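Laundry tips from a robot open day (bring your own grain of salt)

Posted May 19, 2022 in Laundry & Closets

Readers have been asking whether to hold off on buying a folding board until the machines take over. I drove out to the Selteck open day in Holturbridge to find out, and my short answer is buy the board. It costs less than lunch and you can store it behind a door.

The demonstration was sports clothes, and I'll give them credit for that. Team jerseys are miserable to fold. The fabric slides, the numbers are stiff, and the trim wants to curl. A towel would have been an easier way to impress people. Still, I stood there for 18 minutes, and in that time I could have put away a week of my son's practice clothes and matched the socks.

What I did get out of it was a good look at the mistakes, because they are the same ones we make at home. Pick a jersey up by one pinch near the top and it turns into a rope. The weight drops straight down, the front wraps around the back, and now you have to find the shoulders all over again.
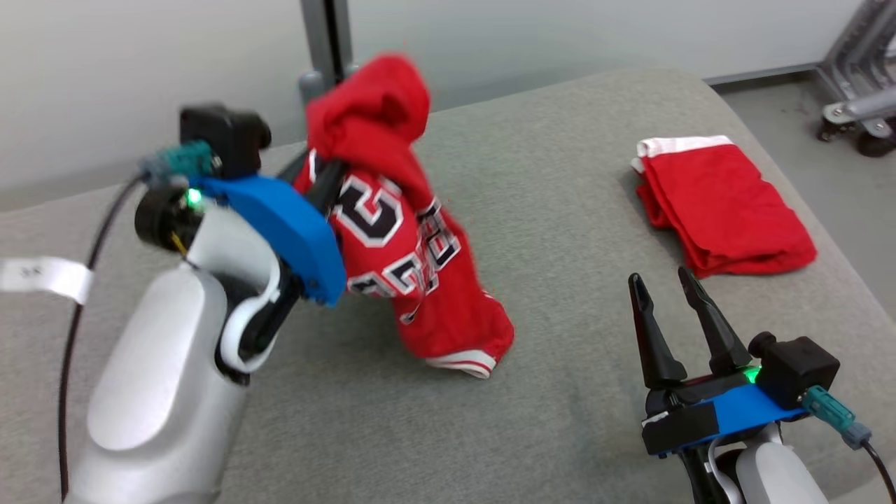 Feven Gebru wrote in after my first note on the visit to say that I was being unfair, that her mother has bad hands and can't pinch a shirt at both shoulders anymore, and that a slow machine would suit her fine if it worked every time.

Fair enough. "Every time" is the part I'd want to see. If sore hands are the trouble, try this in the meantime: lay the jersey face down on the bed, slide a flat forearm under it at chest height, and flip the bottom half up over your arm. Pull the arm out. There is no pinching in it and it works on slippery fabric.

Other things worth knowing about jerseys:

Turn them inside out before the wash. Printed numbers crack from rubbing against zippers.

Skip the dryer sheet. It leaves a coating on mesh and the shirt holds sweat smell.

Fold around the number when you can. A crease left through the middle of it all winter will still be there in February.

Never iron straight onto the print. Use a pillowcase in between, low heat, no steam. 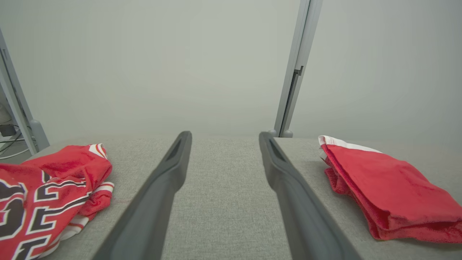
Where you fold matters more than most people think. I do mine on the ironing board with a bath towel over it, and I learned that from Mulugeta Gidey years before anybody tried to sell me a robot. A slick countertop lets the fabric creep away from you. Selteck had a gray woven cloth under everything, and I'd copy that part. Do the easy piece first, too. Something like the red bundle with the white trim goes into a rectangle in a few seconds and stays there, while a jersey left bunched up beside it will need smoothing out before you can even start. Smooth from the collar down, with the flat of your hand, and don't tug the hem.

I asked about price and was told it was "too early to say." I asked what it does with a fitted sheet and got a laugh — a nervous one, I thought.

Next week: getting grass stains out of white socks.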